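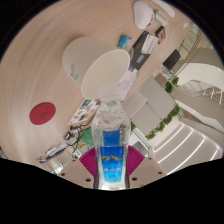

Jenora hand-held gripper, two-finger, with ribbed centre pad

Share 14 | Comments 3

The Jenora is a two-finger gripper carried and worked by hand, for recording how a person picks things up so that an arm can be taught the same movement. It is supplied by Brernadden, ready assembled. This page covers setting it up, the checks to make before a day's recording, and changing the parts that wear. If you have the older Velside handle, the finger sections apply to you but the mount section doesn't.

What comes with it

Handle and trigger assembly
Left and right finger plates, cream, drilled
Fan-shaped pad, magenta, fitted to the mount
Camera bracket (the camera is ordered separately)
Hex key, spare finger screws, spare return spring
Printed setup card

Overall weight with the camera fitted is 1540 g. Maximum opening between the fingers is 100 mm. Please measure your widest object before ordering.

Setting up

Fit the camera first, while the handle is lying flat. Push it fully back in the bracket and tighten the two side screws evenly. The lens is very wide, so the lower part of the picture will always include a curved black border and the near ends of the fingers. Leave it like that. If you tilt the camera up to lose the border you will also lose the fingertips when they close.

Next, check the fingers. Open and close the trigger ten times without anything between them. They should meet along their whole length and come back to the same open position each time. If one finger arrives before the other, slacken the screw at its base by a quarter turn, close the fingers gently, and tighten it again with the trigger held.

The pad sits between the fingers, behind whatever is being held. Its ribs should fan outwards evenly. A rib folded under its neighbour can be eased out with a fingernail. The pad is a push fit and needs no glue.

Finally, do a test grip. A small plastic drinks bottle held upright is a good choice. It should stay upright when you turn your wrist slowly to either side. A clear bottle dents easily, so it also shows if you are squeezing too hard. Record a short clip and look at it on a proper screen before starting. You want both fingers in view and the object near the middle.

Daily checks

Wipe the finger plates with a dry cloth. If they are greasy, use a little washing-up liquid on a damp cloth and dry them before use. Don't use solvent on the plates or the pad.

Look into the screw holes on the plates. Dust packs into them and can hide a screw that is working loose. A soft toothbrush clears it.

Check the camera bracket for play. Any movement you can feel at the lens means the calibration is out and needs doing again with the Mirani board. Allow about 60 seconds for each calibration pass and hold the board still.

Changing a finger plate

Replace a plate if it is cracked, bent, or worn smooth at the tip. We suggest changing both together, otherwise the new one sits slightly proud of the old.

Unplug the camera. Hold the fingers half open and remove the base screws with the hex key supplied. Keep hold of the plate as the last screw comes out, as the spring behind it will push it towards you. Offer up the new plate, start all the screws by hand, then tighten them a little at a time. Repeat the ten open-and-close movements and recalibrate.

Plates marked 135 on the back are the current pattern. Earlier ones have no number and use a shorter screw, so don't mix the two sets.

Common faults

Trigger stiff: usually grit in the slide. Blow it out and move the trigger through its full travel. Don't oil it.

Fingers slow to open: the return spring is tired. Fit the spare.

Object twists in the grip: take hold nearer the middle of the plates, and check both tips are clean.

Fingers drift to one side of the picture: camera loose in the bracket, or bracket fitted the wrong way round. The notch goes towards the handle.

Ordering

Finger plates are sold in pairs. Pads are sold singly, and springs in packs. Orders placed before midday normally leave Brernadden the same working day. For a repair, send the whole gripper back without the camera and put a note in the box saying what it is doing wrong.

Page last checked 26 Jan 2022

3 comments | 14 shares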